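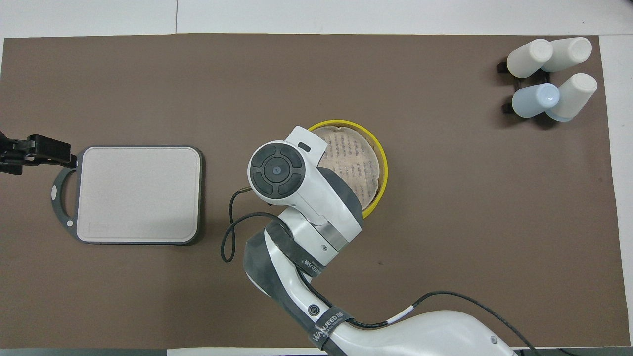
How often should a plastic cutting board be oiled? My Bosetti manual covers wood only. The one I use has a pinkish-gray work surface with a dark gray border and handle, and it sees raw onion daily.

Totus
Never. Mineral oil soaks into wood fiber. Plastic does not absorb it, so the film stays on top and holds food residue. Wash with dish soap, rinse, stand on edge to dry.

Vaughan
Oil won't hurt it. For onion smell use baking soda paste, 2 minutes, then rinse.

Irnow
Agree with Totus. Replace it once the cuts are deep.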